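4.2 Door-opening tasks in simulation

The second group of tasks asks the policy to open a hinged door and leave it open. We built these in Geridel, our simulation suite, using the cabinet models from the Miranda asset set. Each episode starts with the arm at a random base pose and ends when the door passes the target angle or the time limit is reached. Floor and wall textures are drawn at random for every episode, and small objects are placed on the floor as clutter. The policy gets no reward for touching them and no label telling it what they are.

We collected 90 demonstrations by teleoperation and trained each policy on the full set. All demonstrations were recorded by one operator, Amrit Ouellet, to keep the style of motion consistent.
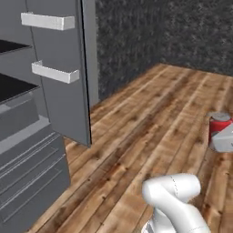
Figure 4. Door-opening task in Geridel. Gray cabinet with its door open, a red can and a white box on the floor, and the white arm at the bottom.

The baseline, Plamside, uses the same image encoder but predicts one action at a time. Our method predicts a chunk of 20 actions and replans when the chunk runs out. Both were trained for the same number of steps and tested on 51 held-out layouts, with 2 random seeds per layout. Success is scored on the door angle alone – the simulator reads it directly from the hinge joint.

Most failures of the baseline came early in the episode, before the gripper had a firm hold on a handle. Failures of our method came later, when the arm reached a joint limit partway through the swing. We return to this in Section 5.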